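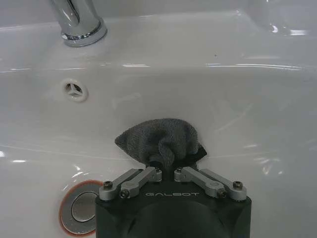

Limescale and slow drain in the washbasin, hard water area

Posted in Home and Household, Tuesday, 91 views

Hello everybody. I moved to a rented flat in Plurnwood in May and the water is very hard. In my old town I never had this problem, so I do not have experience with it. After two weeks without proper cleaning, the washbasin has a rough grey line at the height where the water usually stands, and around the base of the tap there is a white crust. I tried washing-up liquid and a sponge. The line becomes a little lighter, but when it dries it is the same again.

My second problem is that the water goes down slowly. It is not blocked completely. If I wash my face and let the tap run, the water rises to my wrists and then needs a few minutes to go away. I do not know if the two problems are connected.

I would like to know what I can use that will not damage the glaze or the chrome, because I must give the flat back in good condition. In the local shop they sell a descaler called Clalau, but the label says it is for kettles. Can it be used for a basin also? I prefer to avoid very strong chemicals, as the bathroom has no window.

Thank you in advance for your patience with my English.

Ravindran Thevar

3 replies, oldest first
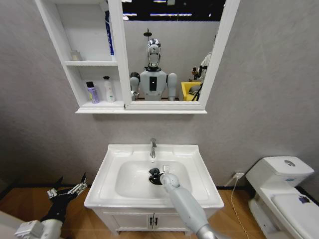

Reply by Annapurna Alva
Member, 237 posts

Dear Ravindran, your English is perfectly clear, and it is not my first language either.

The two problems are usually separate. The grey line is mostly soap mixed with lime. Washing-up liquid takes off the greasy part but leaves the lime, so you need a mild acid. I use citric acid powder, two level tablespoons in half a litre of lukewarm water. Please do not use boiling water, it is not good for the ceramic and the citric acid also works worse.

Put an old cotton cloth in the solution, press it a little and lay it along the line. Leave it for twenty minutes, then rub with the soft side of a sponge and rinse with plenty of water. If the line is old you may have to do it a second time on another day. Do not scratch it with a knife or with steel wool. The scratches collect dirt afterwards, and then you have a line which never goes away.

With the tap you must be more careful. Chrome does not like to stay long in acid. Five minutes, no more, then rinse and dry it. For the small crust in the corner where the tap meets the basin I use a wooden toothpick.

About Clalau I cannot say, I have not used it. Read on the back if it mentions enamel or chrome.

One very important thing: never use any acid together with bleach, and not one directly after the other. The gas is dangerous, and you write that you have no window. Keep the door open and the fan on.

After this I only wipe the basin with a dry towel in the evening. It takes less than one minute and the line has not come back.

Reply by Gangadharan Raju
New member

just use vinegar, works same
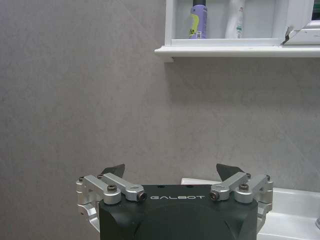

Bathroom wall with shelf unit and part of the sink

Reply by Jhosep Ticona
Member, 31 posts

I will answer the part about the drain, as the others did not.

When the water goes slowly but still goes, in most cases it is hair and soap under the plug. First look which kind of plug you have. If it is the type that you push down, try to turn it to the left by hand. Many of them come out like this. Clean what is hanging on it, and take a thin plastic drain stick for the rest. Mine is from Suvstead and it is the cheapest one they have.

If it is still slow, the next place is the trap, the bent pipe below. Put a bucket under it before you open anything! I forgot this the first time. The big plastic rings should be opened by hand, and when you close them check that the rubber washer sits flat. Run the water and feel with dry paper around the joints. In a rented flat I would ask the landlord before opening the trap, in case it leaks afterwards.

Vinegar is OK for the basin but it smells for some hours, and I would not leave it on the rubber parts.

Comment by Ravindran Thevar

Thank you all. The plug came out by turning, and it was quite disgusting below. Now the water goes down normally. I will buy citric acid at the weekend and try with the cloth as Annapurna wrote.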